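Data > Hazards > Landslides > Mutulo road reports

Search this catalog Enter keywords Go

Print this page | E-mail this page

# Mutulo Slope Failure Reports

Landslide and road-blockage reports for the Mutulo district, compiled from the district road office's paper log and the Drandeo rain gauge sheets. Last revised December 2025.

## Contents

The main table has 506 rows. Each row is one report, so a slide phoned in twice appears twice and shares an `event_id`.

- `reports.csv` — the main table
- `gauges.csv` — daily rainfall in millimeters, Drandeo and Tolentino stations

## Fields

- `event_id`: shared by reports of the same slide
- `reported_on`: date written in the log
- `road`: road name as spelled by the clerk
- `blocked`: full, partial, none or blank
- `structures_hit`: yes, no or blank
- `confidence`: 1 to 3, where 3 means a road crew visited the site

## Known problems

The Tolentino gauge was out for most of July, and those days are blank. Do not read them as zero. The road above Stulluvville changed names partway through the log — both names are kept in `road`.

Casualty figures are left out. The log gives them only as first reported, and later corrections were kept elsewhere.

## Paper originals

The log sheets are stored by road, then by date. Requests for scans should give the `event_id`.

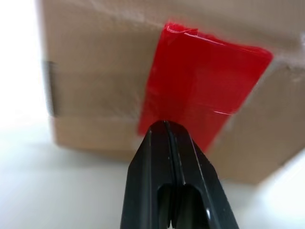
*Cardboard box with red tape.*

## Use

Free to reuse with credit to the catalog. Locations are given to the nearest road marker and should not be used for building or evacuation decisions.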